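Restringing a knotted bead necklace: thread, tension, length

Print this post | E-mail this post

The second restringing of my grandmother's necklace is finished. The first failed after 2 years, at the clasp, and I want to record what I changed before I forget the details.

The original thread was cotton, undyed when new and gray by the time I cut it off. Cotton stretches under load and does not recover. Once the knots loosen, the beads travel, and the drill holes start to work on the thread like a dull file. Most of the wear on mine was in the two inches next to the clasp, where the thread bends every time the necklace is put on.

For the first attempt I used nylon beading cord from Clisora, the 255 weight. It knots well. It was too thin for the holes, so the knots pulled partway into the beads and I lost length over time. The replacement is silk, one size heavier, bought as card 830 from a small shop in Clullside. I pre-stretched it overnight with a padlock hung from one end. This took out most of the slack that would otherwise show up in the first month of wear.

Bead order matters if the strand is graduated. I lay everything out on cloth before cutting. Terry toweling is best, but any flat woven fabric will hold a bead if the surface under it is level. A mattress is not level, and I would not sort loose beads on one again.
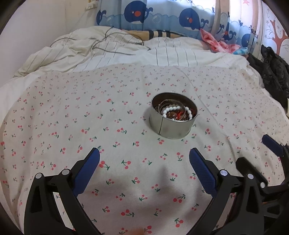
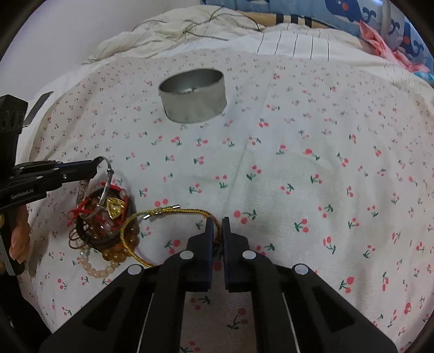 The tin, on the cherry sheet.

Knotting is done with the tip of an awl. Form the overhand knot loose, put the awl through it, slide the knot down to the bead, then withdraw the awl while pushing with a thumbnail. Gaps between bead and knot come from withdrawing too early. Eero Turunen showed me a tweezer method that is faster, but my knots came out uneven with it and I went back to the awl.

At the clasp I now use French wire — a fine coil that covers the thread where it passes through the ring. Allow a quarter inch per side. Pass the thread back through the last three beads, knotting between each, and trim. I use no glue except on the final knot.

I will check the clasp end again in December.

Comments (3)

Yanling Su wrote:
Which side did the nylon fail on, the hook or the ring? Mine always goes at the hook.

Author wrote:
Ring side. The ring had a burr on it, which I have filed down.

Plustero wrote:
Try beeswax on the silk if you live somewhere humid. One light pass, then wipe it off.

Contact | Copyright, all posts and photos | Back to top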